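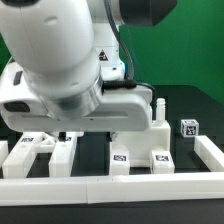 Slower than people expect, says Evie Hebden, and your wrist knows before your eyes do when a demonstration has gone bad. She has recorded 240 of them at Trenside since September, steering the arm by remote control through one small assembly job on white plastic parts.

The target is 2,000. Mollel, the firm paying for the work, wants the full set before any training run starts – no early peeks. Several parts carry printed square markers so their position can be logged along with teh arm's moves.

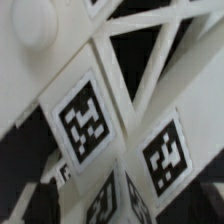
Hand guiding is next. Same job, same parts, but the operator holds the arm and pushes it through the motion. Salim Okoth expects cleaner paths near contact, and fewer restarts. Hebden not so sure. She likes the remote setup and says her arms get tired.

Both sets go to Histitz for checking, bad takes thrown out there. 79 already flagged, mostly for long pauses. Okoth wants some of those kept – a pause is still a demonstration, he argues. No decison yet.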